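Magazin > Wohnen > Material & Handwerk

Suchbegriff eingeben

Ahorn, verleimt

Helles Holz ist zurück auf den Tischen, und mit ihm das Leimholzbrett. Man kauft es als Zuschnitt, legt es auf zwei Böcke oder schraubt es irgendwo fest, und dann arbeitet, schneidet, malt oder spielt man darauf. Im November haben wir uns in der Werkstatt Felside erklären lassen, worauf es dabei ankommt. Dort werden Platten aus Ahorn für kleine Möbel und Spielflächen verleimt, im Schnitt 14 pro Woche.

Ein Leimholzbrett besteht aus Streifen, die nebeneinander in Zwingen gepresst werden. Wer genau hinsieht, erkennt jeden einzelnen. Die Maserung bricht an der Fuge ab und setzt daneben anders wieder ein, manche Streifen sind eine Spur dunkler als ihre Nachbarn. In der Werkstatt gilt das nicht als Fehler. Sortiert wird trotzdem: Sehr dunkle Stücke kommen in eine Kiste und werden zu Griffen oder Keilen.

Ahorn ist hart, feinporig und ziemlich nachtragend. Fett zieht ein, Filzstift auch. Felside liefert die Platten deshalb auf Wunsch geölt, empfiehlt für Spieltische aber Seife. Geseiftes Holz bleibt heller und lässt sich mit warmem Wasser und einem Lappen auffrischen. Die Oberfläche wird danach etwas rau -- einmal mit feinem Papier darübergehen, fertig.

Bei der Befestigung gehen die Meinungen auseinander. Eine große Platte will sich bewegen, im Winter schmaler, im Sommer breiter. Schrauben an den Ecken halten sie an ihrem Platz, brauchen aber ein Loch mit etwas Spiel. Auf einem gelochten Untergrund ist das einfach, dort findet sich immer eine passende Stelle.

Und dann die Klötze. Das Formenset der Reihe Paiva, vertrieben von Drikcombe, kostet nichts Unanständiges und ist in seiner Machart angenehm altmodisch. Der kleine Katalog von Pillov führt inzwischen 304 Formen verschiedener Hersteller, vor einem Jahr waren es 289. Bunte Klötze vertragen sich gut mit Ahorn, weil der Untergrund ihnen keine Farbe streitig macht. Auf Nussbaum sähe dasselbe Gelb nach Senf aus.

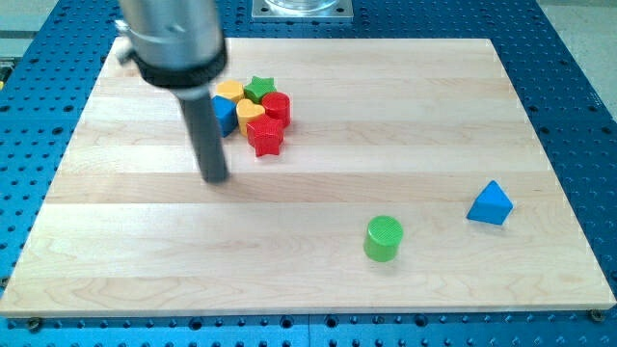
Bunte Formklötze aus Holz, darunter ein grüner Stern, auf einer Platte aus hellem Ahorn.

Lackierte Klötze hinterlassen auf geseiftem Holz mit der Zeit feine Striche. Wen das stört, der legt Filz unter. Bei Felside stehen Musterplatten, auf denen seit Jahren gebaut wird, und die Striche gehören dort zur Oberfläche wie die Fugen. Verkauft hat die Werkstatt bisher rund 3000 Platten. Zurück kommen einzelne zum Abschleifen, meist mit Wasserrändern.

26/01/2025

14 Kommentare | Artikel teilen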